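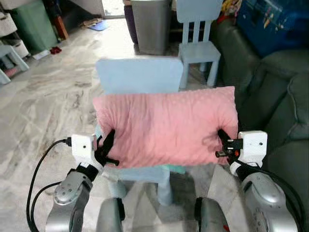
A pink pillow held in front of the backrest of a small light blue chair.

Cushion fillings: what the loft test measured

Members who buy or re-cover seat pads for nurseries and reading corners will know that the filling is usually the last thing on the order form and the first thing to fail. The technical group has now finished its comparison of three fillings: a hollow polyester fibre supplied by Farkano, a shredded foam sold under the name Trimum, and a carded wool batting from Takács. The full tables are held at the Prusaswood office and can be borrowed by any member. The main points are set out here.

All pads were made to one pattern in the same cotton inner case, with a filled thickness of 60 mm at the centre. Each was pressed with a flat plate for 2000 cycles, left to rest overnight, and measured again the next morning. Demetrio Arrieta built the press and ran the sequence. One wool pad was run on to 2556 cycles when the counter was left on over lunch; its result has been kept in the tables but is not used in the averages.

The polyester fibre lost the most height. It came back quickly after each press, but the fibres had begun to gather into lumps near the corners, and the centre of the pad was thin enough for the plate to be felt through it by hand. Shaking the pad restored part of the loft. Two of the polyester pads were also washed at 40 degrees and tumbled on low, and these recovered better than those left unwashed. Washing seems to separate the fibres again, although the group did not test whether this holds after repeated washes.

The shredded foam kept its height best. Its drawback is weight: a finished pad came out at 209 g, the heaviest of the three, and it dried slowly. A foam pad hung indoors in January was still damp at the core after 7 hours. Members who wash covers and fillings together should allow for this or fit a separate inner case with a zip. Foam crumbs also work their way through a loose weave, so the inner case needs a close one.

Wool sat between the two. It settled early, within the first few hundred cycles, and then changed very little. Elvira Tamayo, who cut and stitched the cases, recommends overfilling wool pads by a tenth at the making stage and leaving them under a board for a day before the final seam is closed. Wool pads were not machine washed. They were aired and spot cleaned only, and no figures are given for them under washing.

Seams were checked at the same time. A single row of stitching at 3 mm held on every polyester and wool pad. On the foam pads it opened at one corner in almost every case, always at the point where the seam turned. A second row, 2 mm inside the first, cured the fault. Rounding the corners to a radius of 25 mm also helped, and makes the case easier to fill evenly.

For covers, the group has no firm advice yet. Pile fabrics hide creasing but hold dust, and they need brushing before they are washed – inside out, on a cool cycle, with the zip closed. Flat cotton is easier to keep clean and shows every wrinkle. A rub test on four cover fabrics is next on the list, and members with offcuts of at least half a metre are asked to leave them at the Prusaswood office, marked with the fibre content if known.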